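Cuando la pinza no suelta: un fallo de apertura contado por quien lo investigó

En Getunis llevan desde junio revisando un fallo que al principio parecía menor. Una de las pinzas de mano con las que el equipo graba tareas de manipulación dejó de abrirse con un objeto entre los dedos. El gatillo volvía a su sitio, el programa registraba la orden de apertura y la mordaza seguía cerrada.

La responsable de pruebas nos recibió a las nueve de la mañana y prefirió empezar por los datos. "Teníamos 3289 grabaciones de la misma campaña y en 80 aparecía el mismo síntoma. La orden y la posición real de los dedos no coincidían. Al revisar una por una vimos que casi todas eran de la mano derecha."

La primera sospecha recayó en Kudo, el programa que sincroniza las dos pinzas. Se pasaron dos semanas leyendo registros. "Perdimos tiempo ahí", reconoce. "El retraso que medíamos era de 300 milisegundos y nos pareció que lo explicaba todo. Era una consecuencia. El motor intentaba abrir, no podía, y el programa esperaba."

La causa estaba en una pieza pequeña, el pasador que guía la mordaza. Lo suministra Pitley, y el lote nuevo venía con una tolerancia distinta. Con la pinza vacía no se notaba. Con carga lateral, por ejemplo al coger un vaso cerca del borde de la mesa, el pasador se cruzaba y bloqueaba el recorrido.

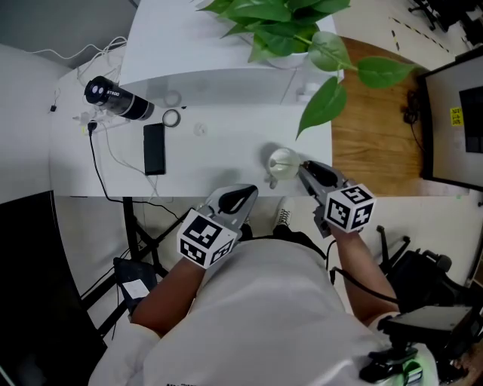
¿Qué debe hacer el operador si la pinza se queda bloqueada con un objeto dentro?

Parar, apoyar el objeto en la mesa y cortar la alimentación antes de tocar los dedos. Después se libera la mordaza con la llave y se anota la incidencia. La grabación se descarta entera, aunque el bloqueo haya llegado al final.

Ese orden no estaba escrito en ningún sitio. En uno de los casos, un operador metió el pulgar entre los dedos de goma para hacer palanca y el motor completó la apertura pendiente con retraso. Se llevó un pellizco y una uña negra. "No fue grave, pero fue lo que nos hizo parar la campaña", cuenta la responsable. "La orden seguía en cola. Para él la pinza estaba muerta, y no lo estaba."

Desde entonces Kudo cancela cualquier orden que no se cumpla en el plazo fijado y deja el motor sin par. También avisa con un pitido - los operadores lo encuentran molesto, y ella dice que así se va a quedar.

La comprobación se encargó al taller de Cludness, que montó un banco con carga lateral y repitió 1000 ciclos con cada pasador. Los del lote anterior pasaron sin bloqueos. Del nuevo no llegó al final ninguno de los que se probaron. Pitley aceptó la devolución, aunque discutió durante un tiempo si el plano indicaba la tolerancia con claridad.

"En eso tenían parte de razón", admite. "El plano era viejo y la cota se leía mal. Ya está corregido."

Queda por decidir qué hacer con las grabaciones cercanas a los fallos, las que salieron bien con un pasador que ya rozaba. De momento están apartadas en una carpeta y no se usan para entrenar. La revisión la hacen a ratos, cuando el banco está libre.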